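Wondow sensor, battery drain, continued

May, started 8:40

Picking up from the last entry. The Bevberg pilot has 147 sensors installed and the low-battery flags are still coming in well ahead of the budget we gave them. Cells are the Espinoza lot used for the first build. Spot-checked open-circuit voltage on the spares from the same lot, all normal. Dropping the cell theory for now.

Current trace on the bench unit, build 1959, window closed, gateway powered and in range. Sleep floor is where it should be. The wake events are the problem. Radio stays on for over 700 ms after each check-in, and the design figure is a small fraction of that. 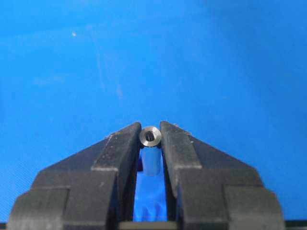 Gripper and blue surface, wrist view.

Repeated with the accelerometer disabled in config. Same radio-on time. Repeated with the reed switch input tied low. Same. So the wake source doesn't matter, and whatever holds the radio open happens after the packet goes out.

Swapped the pilot gateway for the old Draltetti unit from the shelf. Radio-on time dropped back to the design figure at once. Swapped back, long again. Did this 2 times more to be sure. 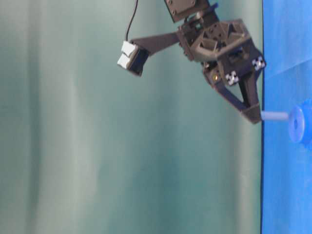
The Draltetti acknowledges inside the first receive window. The pilot gateway acknowledges late, and the sensor then sits in its fallback listen until the timer runs out. The retry counter never increments, so the dashboard has been showing a clean link the whole time. Worth adding radio-on time to the daily status packet — one byte is enough.

Tried shortening the fallback timer in a local build. Drain improves, but the late acknowledgment is then missed and the sensor resends, and that costs most of what was saved. Reverted. Did not commit.
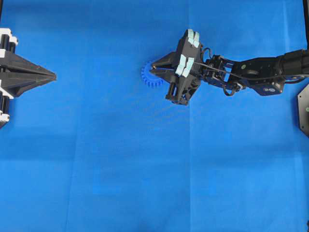
Wenceslao Tapia: I would check the gateway's queue before touching the sensor side again. It batches uplinks before passing them to the network process, and I think the ack is generated after the batch closes. If so, the delay should shrink when batching is off. There is a flag for it in the service config.

Tried it at 2:15. Batching off, pilot gateway, same sensor, same cell. Acknowledgment lands in the first window and the trace matches the Draltetti one. CPU load on the gateway goes up slightly with a single sensor attached. Unknown with a full site — needs a load run before anyone pushes this to Bevberg.

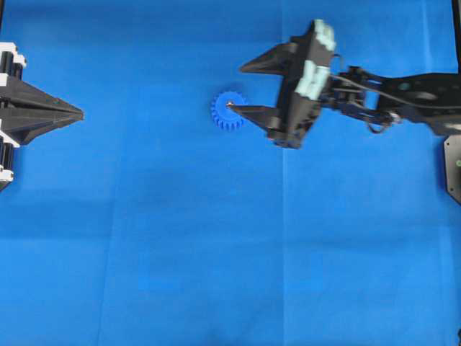

Open items

Load run on the gateway with batching off, simulated sensors at the pilot count.

Move ack generation ahead of the batch step. Wenceslao has the branch.

Add the radio-on byte to the status packet and bump the packet version.

Ask Bevberg to hold off replacing cells until the gateway config is changed. Otherwise the new ones drain at the same rate.

Bench unit left running overnight on build 1959, logger attached, cell voltage every minute.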